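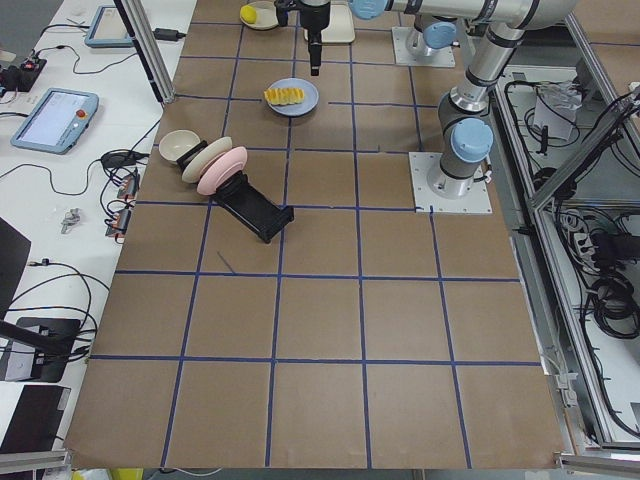 台面现状:牛皮纸加蓝胶带网格,沥水架斜放,夹爪停在盘子上方。

双臂共用台面,规划时灵时不灵,沥水架附近尤其玄学

发帖:三号螺丝 2024年5月11日

各位好,问一个我已经跟自己吵了两个星期的问题。

任务说起来不丢人:从台面上取盘子,竖着插进沥水架的槽里。规划用的是 Morkier 开源版,采样类规划器加它自带的碰撞检测;感知走 Etasix 的位姿估计节点,固定相机从上往下看。桌面拿胶带贴了网格,标定和摆位都按格子来,格子是我自己贴的,直不直我心里有数。

现象如下:

一、单臂空跑,随便怎么动,规划基本秒出。
二、夹爪带上盘子,目标设到架子槽位,规划成功率开始看心情。同一个起点同一个目标,连跑 30 次,有时全过,有时一大半超时。
三、即使规划出来了,路径也很有艺术追求:手臂先往远处绕一大圈,腕关节拧到快限位,再慢悠悠回来。旁边另一条臂明明一动不动,它也要绕着走,仿佛两位刚吵过架。
四、把沥水架从碰撞场景里删掉,一切恢复正常。当然,这样盘子会以很自信的姿态撞上去。

架子的碰撞体是我从感知点云里转的网格,三角面不少。单次规划超时给的 2 秒。另一条臂在场景里按静态障碍处理,外面膨胀了一层。

试过的:换规划器(换汤);加超时(药也没换);把架子摆正跟网格线平行(略有好转,但现场不会永远给我摆正);重启(有用,维持到下一次)。

求教:这到底该怪碰撞模型、规划器,还是怪我?最后一项我已有心理准备。

海盐拌面

先排除最后一项,留着备用。

你的问题大概率是两件事叠在一起。

第一,碰撞体。点云转网格给沥水架这种东西用,基本等于给自己下套。架子是细条和窄槽,点云稍微有点噪声,重建出来槽就糊上一半,规划器眼里那是一堵墙,墙上有几条若有若无的缝。你每次重新感知,缝的位置还不一样,所以“看心情”的其实是你的网格。拿 Morkier 的场景导出功能把碰撞体存下来,连存几帧叠在一起看,心里会凉一下。

做法:架子是已知物体,别重建。量好尺寸,用一组长方体拼:底座一个,每根隔条一个。感知只负责给整体位姿,斜着放也无所谓,位姿里带着角度呢。我们这边类似的架子,原始网格 1,775 个面,换成长方体之后碰撞检测快了一大截,更要紧的是结果每次都一样。

第二,目标。你大概是把“盘子已经插在槽里”的位姿直接丢给采样规划器了吧?这等于让它在一大片空旷里闭着眼睛找一条窄缝,找到了算它命好。拆成两段:

自由段:从抓取后的位置,到槽口正上方的预插入位姿。这一段交给采样规划器,碰撞余量给足。

插入段:沿槽的方向走笛卡尔直线下去,余量收小,只对盘子和架子这一对放宽,别的照旧。直线插值步长设细一点,跳关节的检查一定要开,不然腕子会在半路上给你翻个跟头。

还有,盘子夹住以后要作为附着物体挂到夹爪上,碰撞体用扁圆柱。挂的时候注意时机:盘子还贴着桌面就挂上去,起始状态就跟桌面碰撞,规划器直接罢工,报的错还特别含糊。先允许盘子和桌面接触,抬起来以后再收回。

绕大圈那个,是逆解选得不好。预插入位姿多求几组逆解,按离当前关节角的距离排序,从最近的开始试。七扭八歪的那组留给有艺术追求的人。

不吃香菜的轴承

换 Karagiannis 吧,我们换了就好了。

三号螺丝(楼主)

回楼上:换之前你们是什么问题?

不吃香菜的轴承

记不清了,反正换了就好了。

低速档爱好者

补充双臂那部分,前面讲架子的我都同意。

把另一条臂当静态障碍,膨胀一层,单看没毛病。麻烦在于两条臂离得近、连杆又长,膨胀之后中间那块公共空间被吃得差不多了,规划器只好往外绕。建议:

1. 另一条臂确实不动的时候,膨胀量降到跟标定误差同一量级就够了。前提是你知道自己的标定误差。两臂基座之间的外参重新标一遍,别用图纸上的数。图纸上的安装板永远是完美的。

2. 以后要两条臂同时动,就别各规划各的再祈祷。要么合成一个规划组一起算(维度上去了,慢,但路径是真的),要么给公共区域加个锁,谁进谁持有,出来再放。加锁土,可是好调试,半夜出问题的时候你会感谢它土。

3. 停靠位姿要认真选。很多人让闲着的那条臂停在“上次停下的地方”,那叫遗址,不叫停靠位姿。给它一个固定的、连杆不横在台面上方的姿态,每次任务开始前先回去。

时间方面,2 秒对自由段足够。要是换完长方体还超时,先去查关节限位有没有写错。我见过驱动里一套限位、描述文件里另一套限位,规划器老老实实在错的那套里找解,找得很辛苦。

重启有用这一条我也挺在意。听着像场景里有旧物体没清干净,感知每来一帧就加一个新架子,旧的还在,叠着叠着就没路了。打印一下场景里的物体列表再说。

三号螺丝(楼主)

来还愿。打印了物体列表,里面有 420 个沥水架。

清理逻辑是按名字删的,名字后面带时间戳,所以一个也没删掉过。代码是我写的。

修完这个,再按二楼说的换长方体、拆两段,30 次全过,路径也不绕了。逆解排序还没加,先看看能活多久。双臂加锁放到下一版,目标七月,信不信随意。

评论

半桶机油:420 个沥水架,够开个食堂了。

线缆打结中:问一下长方体那组,隔条之间的间隙是按实测还是往外放一点?我这边按实测老是擦边。

海盐拌面 回复 线缆打结中:隔条按实测,把盘子的圆柱厚度量准。多半是你盘子建厚了。

线缆打结中:……是建厚了。

过路的编码器:Kometti 的场景管理也有同样的坑,更新物体得用同一个 ID,文档写在很后面。

不吃香菜的轴承:所以我说换 Karagiannis。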